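Night Shift at Nonlow

Cell 3 was down again and Lukumay had up to 40 minutes before the tour. 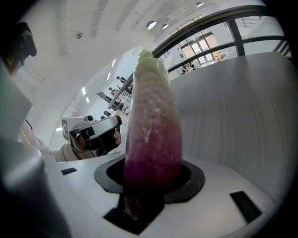 Fault 559. Collar seat. He knew it by heart, everybody on the floor did. Wipe the rim, reseat, run it slow. He wiped the rim. Reseated. Ran it slow.

559.

"Try the other finger pad," said Aguirre from the stairs, not coming down.

"Tried it."

"Try it backwards."

Nassoro Lukumay got on his knees with the flashlight in his teeth. Hikcombe had built the thing, Brivurer had bought Hikcombe, and the manual still had the old phone number in it. Dead line. He'd called it twice anyway, for the company.

There. Under the collar, a screw backed out maybe half a turn. Half a turn! He found the driver, dropped it, found it agian. Tightened. Wiped his hands on his pants.

Cleared the fault. Pressed green.

The arm thought about it. Then down, slow, the fingers closing soft, the way his mother used to pick things at the market, and up.

Cycle 3948, said the screen.

"Well?" said Aguirre.

Voices in the hall allready. He kicked the toolbag under the bench and went to get the door.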